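Talks > Listening Evenings > Speaker notes
Search talks and handouts
Enter a word or name

Looking after an old turntable: speaker notes
Colleen Kennedy, for the Mernano listening evenings

Start at half past seven, even if people are still hanging up coats. Say hello, say who I am for anyone new, and thank Fabrice Huet for lending us the Csonka deck, which has come all the way from his back bedroom and weighs far more than it looks. Ask the back row if they can hear me. Last time they couldn't, and they were far too polite to mention it until the tea came round!

Opening. I'd like to begin with my own first turntable, a Jovo with a lid that never quite closed, because I treated it dreadfully and it went on playing regardless. I stood it on a bookcase next to the door, so every time my brother came in from school the needle went skating across side two of whatever I had on. (Pause here, someone always has a brother story of their own, and they're usually better than mine.) The point I want to get to is that most of what people call a "bad sounding" record player is a perfectly decent one standing on the wrong bit of furniture.

So, where to put it. A low, heavy shelf fixed to a solid wall is lovely if you have one. A light table on a springy floor is the thing to avoid, and if you've only got a springy floor, go as near to the wall as you can. Keep the speakers off the same shelf. Do the tapping demonstration now: needle resting on a still record, volume low, knock gently on the shelf with one knuckle and let everyone hear the thump come through. Turn it down BEFORE knocking. I forgot in June and poor Huguette Petrenko spilled her squash.

Levelling. Pass round the little round spirit level. Set it on the platter itself, with the belt on and the mat off, and turn the feet a bit at a time. Folded card under one foot is fine for this evening but it does squash down over the months, so do check it again.

Next the belt. Fabrice's had gone slack and he'd been hearing everything slightly flat without knowing it, until Ginette Tremblay, who sings alto, told him so. Belts stretch, and they get shiny where they run over the pulley. Take it off with clean, dry hands, look along its length in good light, and if it has kinks or feels tacky, buy a new one. Measure the old one laid flat and double it if you can't find the part number. Mine for the Jovo came out at 213 millimetres laid flat, and I wrote that inside the lid so I'd never have to do it again.

Clean cloths. I do want to spend a minute on this, as I get more questions about cloths than about anything else. Old cotton T-shirts are grand for the lid and the plinth, washed without softener, and I keep a pile of mine folded in the cupboard under the amplifier. Please don't use them on the records themselves, though, as they leave fluff in the grooves. A proper carbon fibre brush is what you want there, held very lightly while the record goes round. 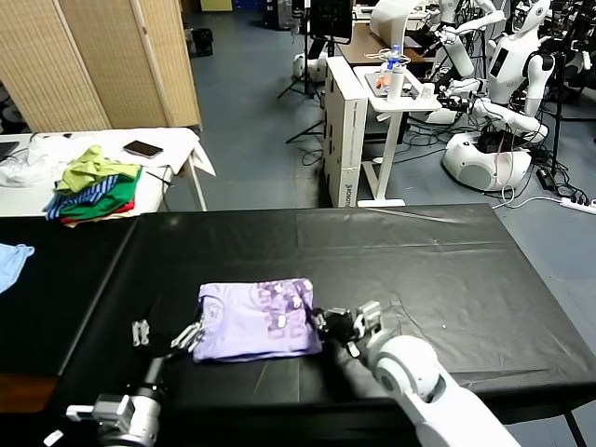 A folded lavender T-shirt with a darker purple print.

The needle. Brush from back to front, never side to side, and never with a fingertip however tempting it is. Aurelio Orozco asked me last time how long one lasts. The Hedus cartridge on my own deck is now at 1000 hours by my notebook, and I'm going to change it before the winter. Show the notebook. It's a bit of a muddle, with tally marks and tea on it, but it does the job, and a few people laughed at it last time and then went home and started one.

Speed check. Put the paper strobe disc on and dim the end lights. One whole turn is 360 degrees, obviously, and what we're after is that the dots seem to stand still under the lamp. If they drift, find the little screw underneath and move it a hair. Leave the motor running a few minutes first so it settles.

Music now, and I've promised myself I'll stop talking over it. Play the slow piano side first, then the brass band. The piano tells you about speed, as any wobble shows up in the long notes, and the band tells you about everything else. Let it run to the end if people look happy.

Questions, then tea. There are 38 handouts on the chair by the door, and the belt suppliers are listed on the back. If anyone has brought a cartridge to be looked at, take them one at a time at the side table with the good lamp, and remember to ask for my small screwdriver back.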